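Saturday with the gripper (and why I now own a second torque driver)

Posted 15th June

So the plan for this morning was coffee, a walk, and then maybe an hour on the blog backlog. What I did was spend most of the day inside a kitchen simulation, trying to work out why a perfectly good gripper kept letting go of things on the Hultemus arm. I'm writing it all down while it's fresh, mainly for me in November when I've forgotten every bit of it.

Quick recap if you missed the last few posts. The cell is a small single-arm setup at Hombridge, two flat fingers on a wide body, with a camera on the wrist. Every time we change anything on the real one - new pads, new cable, a firmware update - the twin gets the same change first, and I run it through the kitchen set before anyone touches hardware. The kitchen set is my favorite part of the job, to be fair. Marble counters, crockery, groceries, all the stuff that looks easy and isn't.

The trouble started with the finger pads. We swapped the old ones for a thinner pad from Lambrechts, and I changed the finger model to match, and I changed the closing width, and I felt very organized about the whole thing. Then I ran the potato.
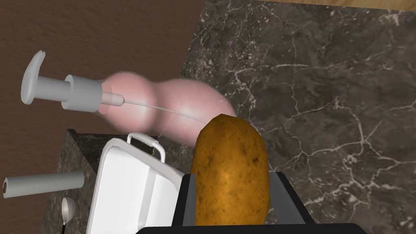 Issue 29

The potato is a great test and I will defend it to anyone! It's lumpy, it's longer one way than the other, and it doesn't care how nice your pads are. With the fingers pressed in from both sides it looked fine, and I nearly signed off right there. Then I opened the force log. The left finger was reading a steady push and the right finger was reading a number that wandered all over the place, up and down, like it was trying to make up its mind.

If you look after one of these you probably already know where this is going. I didn't, so I went the long way. First I blamed the friction value for the new pads and played with that for an hour (no change worth mentioning). Then I blamed the potato, and swapped its collision shape for a finer one, and all that did was make the run slower. Then I had lunch.

After lunch I did what I should have done at nine in the morning, and went through the setup sheet from the top, line by line:

Finger zero, left and right, with nothing between them.
Pad thickness in the model, and again in the controller file.
Closing speed.
Force limit.
Wrist camera offset.

Line two got me. I'd put the thinner pad into the model for both fingers but only into the controller file for the left one. The right finger still thought it was wearing its old pad, so it was always arriving a little late and then correcting. One number, one file! I fixed it, zeroed both fingers again, and set it going for 300 grasps while I cleaned up my desk.

It came back with 253 good ones. That's better than the old pads ever managed on this set, and I was pretty pleased, but it still left a pile of failures to look at, and most of them came from the same corner of the counter where things sit close together.
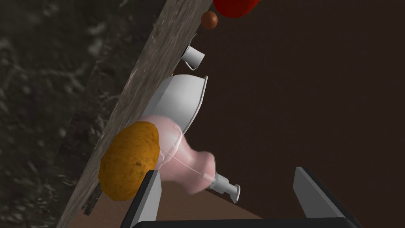
Alžběta Zelenák wrote back to my log dump that I should stop fiddling with force altogether and look at the approach, and that on her cell she'd had the same pattern after a pad change, with the fingers opening wider than they needed to on the way in and nudging the neighbors before they ever touched the target. She told me to cut the opening to 44 on the crowded spots and see.

I grumbled a bit, because I'd set that opening myself and I was fond of it. But she's right more often than I am, so I made a second approach profile with the narrower opening and left the wide one for anything standing on its own. I've only done a short run with it so far. The force traces look calm on both sides, and I'll let the full set go overnight and check it with my coffee.

On the real arm, none of this is in yet. Monday's job is to pull both fingers, wipe down the mounting faces, fit the new pads and torque the finger screws evenly. Last time I did one side all the way up and then the other, and had a finger sitting a hair crooked for a week. I've also ordered a second driver from Elitel so I can leave one set for the fingers and one for the wrist plate and stop turning the dial back and forth and guessing. Then zero, then zero again after a warm-up, and then the potato.

One more thing for future me: the pad thickness now lives in one file and the other one reads from it. If you're ever tempted to type it in twice because it's quicker, go get lunch first.

Comments are open, and if anybody has a good way of checking finger zero without taking the wrist cover off, I'd love to hear it.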